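Grendadent Bench Automation Project
Progress report to the Fukham Fund
Oct 1, 2022

Your grant asked us a simple thing: can a machine take over the dull part of the work at a computer repair shop? Since June we have been building and stripping desktop computers with two robot arms at our Issahaku workshop, and we are very happy to report that parts of the job are going better than we had hoped.

Where we are

The arms have now made 400 tries at single steps, such as lifting a drive out of its holder or setting a processor into its socket. Of those, 257 were finished with no help from a person. Drives are the star of the show! They are big, they have flat sides, and the blue plastic around them gives the fingers something firm to work with. Processors are harder, and cables are harder still. We work with the case on its side and the parts laid out next to it, each in its own slot.

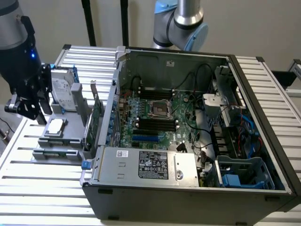
Can a robot put a whole computer together by itself yet?

Single steps are within reach, but a full build is still beyond our setup. The longest run so far was four steps in a row before a person had to step in, and plugging in loose cables remains a job for human hands.

The biggest gain came from the tray. In the first weeks we let the arms pick parts off a flat mat, and a good deal of time went into finding which way round a part was lying. The Faken tray holds the drive upright and gives the processor a square pocket of its own, so the arm starts from a known spot each time – a small change, and our staff noticed it on the first day. We have also been working with the tray on a roller conveyor, with the next goal of moving parts from one bench to another.

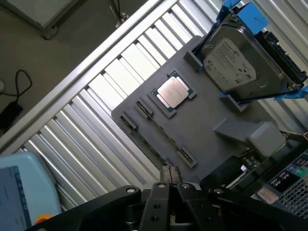 Plans for the next period

We will make another 280 tries, most of them on memory modules and processors. We also want to test softer finger pads, and to try cases from more than one maker. Cables will get a small study of their own, starting with the power leads. Spending is in line with the plan, and we do not need to move money between budget lines.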